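The Orange, Again

11/18/18
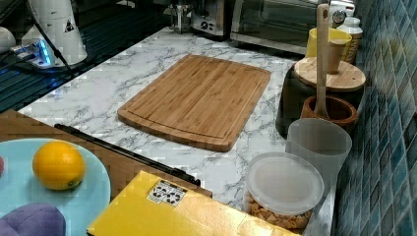

How many times does somebody have to move an orange before a machine can do it alone?

More than 200, according to the sheet taped inside the cupboard door at Hodthorpe, and the sheet had been revised upward twice since July.

She had been hired from the Sterkham temp office to do the moving. The job was called "demonstrator," a word that had made her think of vacuum cleaners and county fairs. What it meant was that she sat on a stool with a pair of handles in front of her, and when she moved the handles the arm on the counter moved too, a little late. She took the orange off the plate and put it on the cutting board. She pressed the pedal. She put the orange back. She pressed the pedal again.

"Vary it," said the supervisor, going past with his coffee.

"Vary it how?"

"Like a person would."

She thought about how a person would. At home she had never once in her life carried an orange from a plate to a cutting board with any style. She came in from the left. She came in from the right. She dropped it on purpose from an inch up and the supervisor came back and said not like that, that one would have to be thrown out.

The company talked a lot about kitchens. There was a paragraph about it in the packet from Levchenko, the people paying for all this, and it said the system would learn from natural human behavior in natural home settings. She had read it on the bus. The countertop was nice enough, she would give them that, with the gray veins in it and the little blue and teal tiles going up the wall, but she had cooked in a lot of kitchens and had never seen one where the cereal, or whatever it was, stayed full. Every morning the canister was at the same level. She had started checking.

By the middle of the second week she had done 971. The number was in the corner of the screen and she tried not to look at it. The man on the other shift had done more and was said to be smoother. She asked the supervisor what smoother meant and he said the curves were nicer.

"Does it want nice curves?"

"It doesn't want anything. It copies."

"So if I do it badly it'll do it badly."

"In theory the bad ones average out."

She put the orange on the board, a bit past the groove. She had asked once whether it mattered where on the board, and he had said anywhere, and then an email had come around to say inside the groove, and then another to say anywhere. She had both emails printed and folded in her coat.

At three o'clock they ran the test. They did it every few days, with the handles switched off and everybody standing back as if it might sneeze. Someone from Levchenko was on the phone, on speaker, asking whether they had loaded the new Stilemano build or the old one. The new one, the supervisor said. He typed something.

The arm went out over the plate and stopped. It stayed there long enough that she heard the refrigerator next door switch on. Then it dipped slightly to the left, came up again, and dipped to the left again, and only after that went down for the orange.

"What's that?" said the phone. "That wobble."

"Noise," said the supervisor.

She knew what it was. It was her - it was what she did at the start of every one, when the stool rocked on its short leg and she put her foot down to steady it. She had asked for another stool on the first day.

The arm got the orange to the board. It was called a success and written down, one out of 20 so far, and they set up the next. She watched it make the little dip again, careful as anything, over a floor that was perfectly level.

"We'll need another 50 from you before you go," said the supervisor. "Just to clean that up."

She sat down. The stool rocked.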